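# Budgeting for a gripper cell: questions we get

This page covers the first purchase only. Service contracts are on a separate sheet, last revised December 15, 2023.

**What does the basic package include?**

The arm, a two-finger gripper, a wrist camera and one day of setup at your site. Tables, stop buttons, floor markers and shelving are not included.

**Do I have to buy stop buttons from Kistent?**

No. Any panel-mount mushroom button with a standard contact block will do, and your electrician may already stock them. Budget for the wiring too - the labor often costs more than the part. We keep red and yellow caps, so tell us which you want before you order. 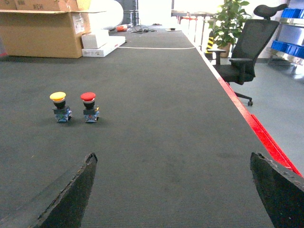 ## Space and floor

**How much room should I plan for?**

Plan on 80 square feet per cell, plus a walkway. If your benches stand on leveling feet, check them before the arm arrives. Redoing the calibration after a bench has moved is billed as a second visit.

**How do I mark off the area?**

Striped posts on rubber bases are fine for a trial period and can be moved as the layout changes. Fixed guarding depends on your risk assessment, and we don't quote it until that is done.

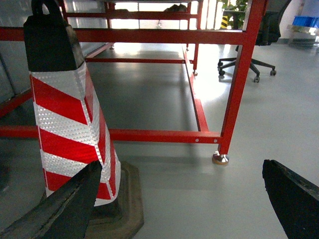 Lina Jaber wrote to us that her shop in Masdale had set aside 4000 dollars for extras and spent most of it on guarding, and she would now ask for that quote first.

**How long is delivery?**

Seven weeks from deposit. Orders placed in September tend to run longer.

**Can I get replacement fingertips?**

Yes, ask for part 1053. They wear with use, so put a spare pair in the first year's budget.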